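Sitting down on the job

The sofa took up most of one wall when it came, and it takes up most of the conversation now. "I asked for something you could get up from," says the owner of Comley, the two-room letting business above the old chandler's. "What I got was something with tufting."

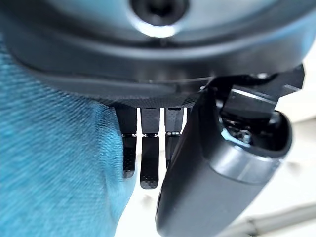
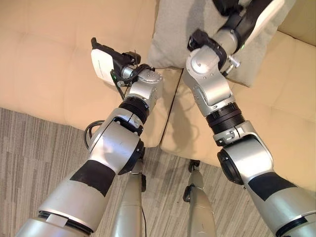
The cream sofa and its light grey pillow, on the striped carpet.

She has been furnishing rooms for 18 years and holds firm views on tufting, most of them to do with toast. "Every dimple is a pocket. I've had crumbs out of there older than some of my guests." She bought it all the same, from Teltadeo, in the December sale, for £439. The delivery men got it up the stairs in 3 attempts and declined tea.

Why cream? She looks at me as if I'd asked why rain. "It was cream or mustard. I've lived with mustard."

The pillow is another matter. There used to be more than 2, and she has been getting rid of them ever since a guest stacked the lot on the landing like sandbags. Now there is the one. "It goes in the middle. People move it to the left. I move it back." Does she plump it? "I hit it. Once, on the flat. Plumping is for hotels."

The carpet she defends with more warmth. Stripes, she says, show you when the furniture has wandered, and hers wanders most weeks. She vacuums along them, never across, and does the sofa afterwards with the narrow nozzle and what she calls language.

I ask whether she ever sits on it herself. "Sunday evenings, if there's no one booked. I take a plate." Toast? "Biscuits," she says, and goes to look for the nozzle.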